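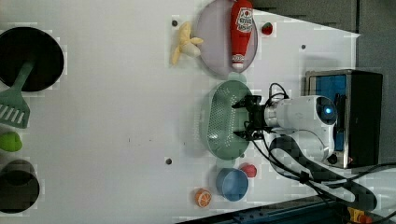

Sage-green colander on the white table.

Greltcombe Women's Basketball Boosters
Minutes, March 24, 2020

Held by phone. Quorum reached on the second try, after half the members dialed into the February number.

1. Minutes of the February meeting
Approved. One member asked that "lively discussion" be changed to "discussion." Carried.

2. Season
The league has called off the remaining 4 home games. The team finishes third, its best place since the old gym had heat. The playoff against Rewi will not be played, so we remain unbeaten in it.

3. Money
Balance is $1,573. Refunds on playoff tickets come to $700 if everyone asks. Agreed to pay all who ask and to thank warmly all who don't. The deposit on the Cirirport bus is under dispute – the bus company's view is that a bus was, in spirit, provided.

4. Uniforms
Brandska delivered the road jerseys, three weeks late and in the home color. Agreed to send them back once someone can get into the storage room.

5. Awards dinner
Postponed, no date set. Trophies are already engraved, including the one for Most Improved Free Throws, which two players believe they have won. Left with the coaches.

6. Other business
Mute button explained again.

Next meeting by phone, same number as tonight – not the February one.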